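Startseite > Forum > Wohnen & Textilien > Vorhänge, Stoffe, Bezüge

Wir verwenden Cookies, damit du eingeloggt bleibst und wir sehen, welche Themen gelesen werden. Einverstanden | Einstellungen

Graugrüner Stoff kriegt Falten ohne Ende, wie lagert ihr sowas?

Nadelkissen57
Hallo zusammen, ich hab mir im Februar bei Robles einen Rest Dekostoff mitgenommen, so ein ganz helles Graugrün, je nach Licht sieht es fast cremefarben aus (ich liebe es!!). Laut Etikett 55 % Leinen, Rest Baumwolle. Daraus soll ein Vorhang fürs Schlafzimmer werden, aber ich komm einfach nicht dazu, und jetzt lag das gute Stück wochenlang zusammengerafft im Korb. Ihr könnt euch denken, wie es aussieht. Ich hab gebügelt, mittlere Stufe mit Dampf, und die feinen Knitter gehen auch raus, aber die langen Falten, die alle von einer Stelle ausgehen, sieht man immer noch. Muss ich den komplett waschen? Und wenn ja, läuft der mir dann ein? Zugeschnitten ist noch nichts. Und wie lagert ihr Stoffe, wenn ihr keinen eigenen Nähraum habt? Bei mir ist es der Flurschrank, und der ist schmal.

fadenlauf_undenstead
Erstens: waschen, und zwar unbedingt VOR dem Zuschneiden. Leinenmischungen gehen fast immer ein, ich hatte mal einen Ballen von Alton, der war hinterher 12 cm kürzer, und da war der Vorhang schon genäht. Seitdem wasche ich alles vor, so heiß, wie ich es später auch waschen will und wie das Etikett es erlaubt. Nur niedrig schleudern, sonst presst dir die Maschine gleich die nächsten Falten rein. Dann klatschnass über die Duschstange hängen, mit den Händen glatt streichen und abtropfen lassen. Gebügelt wird, solange der Stoff noch gut feucht ist, und zwar von links. Trocken gebügeltes Leinen ist verlorene Lebenszeit, da kannst du dampfen, so viel du willst.

Zum Lagern: rollen! Ich sammle Papprollen aus dem Stoffladen (einfach fragen, die werfen die meistens weg) und stelle die Rollen hochkant in den Schrank. Bei einem schmalen Flurschrank passt das sogar besser als Stapel. Wer falten muss, faltet locker und alle paar Monate mal anders, damit der Knick nicht immer an derselben Stelle sitzt.

Brummkreisel
Einfach aufhängen, das hängt sich aus. Hab ich bei meinen auch so gemacht.

lavendel_und_zwirn
Also ich seh das ein bisschen entspannter als meine Vorrednerin, wobei ich ihr beim Vorwaschen recht gebe. Bei mir hingen in der alten Wohnung Vorhänge aus fast dem gleichen Stoff, und die hab ich nach dem Waschen gar nicht gebügelt, nur feucht an die Stange und unten den Saum mit ein paar Wäscheklammern beschwert. Über Nacht war das meiste raus. Ein paar weiche Wellen bleiben, und ich finde ja, bei Leinen gehört das dazu. Falls bei dir nach dem Waschen immer noch einzelne Linien zu sehen sind: ein sauberes Baumwolltuch nass machen, auswringen, drauflegen und das Eisen ohne Schieben ein paar Sekunden aufdrücken. Vorher bitte an einer Ecke testen, ich hab mir so mal einen Glanzfleck eingefangen und den nie wieder wegbekommen.

Und noch was: Wenn du eh ein Kräuselband annähst, siehst du von den alten Falten später kaum noch was, weil der Stoff ja wieder gerafft wird. Ich würde mir da nicht den ganzen Nachmittag am Bügelbrett verderben. Ich nehm gern die doppelte Fensterbreite, das fällt schön voll, und das helle Graugrün bekommt dann richtig Tiefe zwischen den Falten.

Kommentare

Knopfloch26: Das mit dem nassen Tuch kannte ich von meiner Oma, funktioniert auch bei Tischdecken super.

Nadelkissen57: Danke euch!! Dann kommt er morgen in die Maschine. Papprollen hol ich mir auch, der Laden in Predport hat bestimmt welche. Ich bin nur noch unsicher, ob ich wirklich doppelte Breite nehme, so viel Stoff hab ich nämlich gar nicht, und so richtig gerafft gefällt er mir halt am besten.
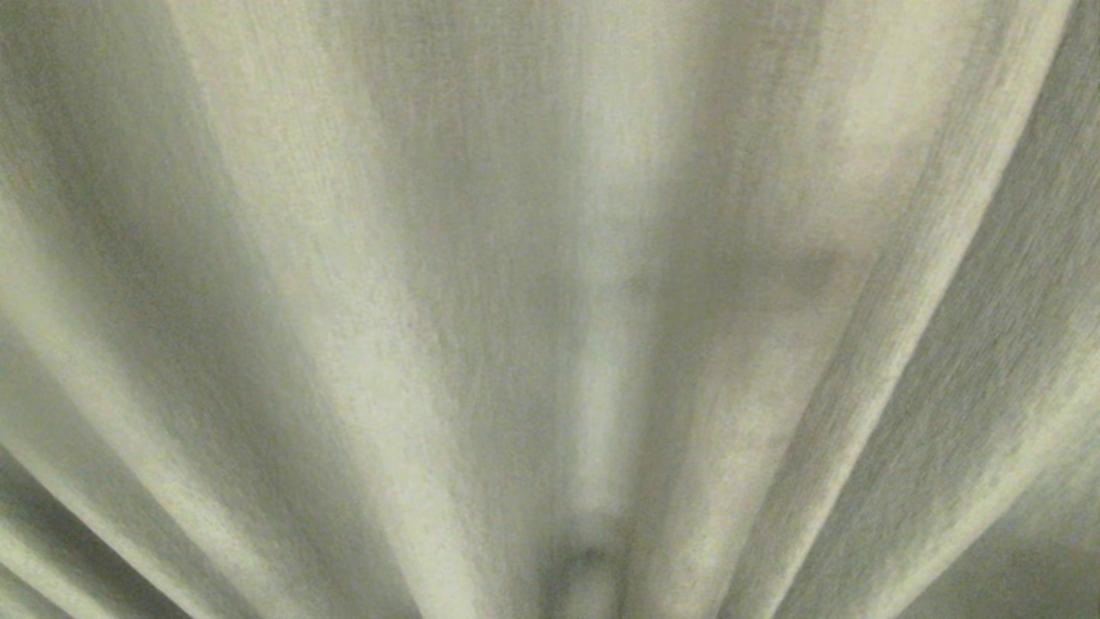 Vielleicht mach ich ihn dann doch lieber fürs kleine Fenster im Bad, da reicht es locker, und fürs Schlafzimmer schau ich bei Robles, ob noch was von dem Ballen da ist.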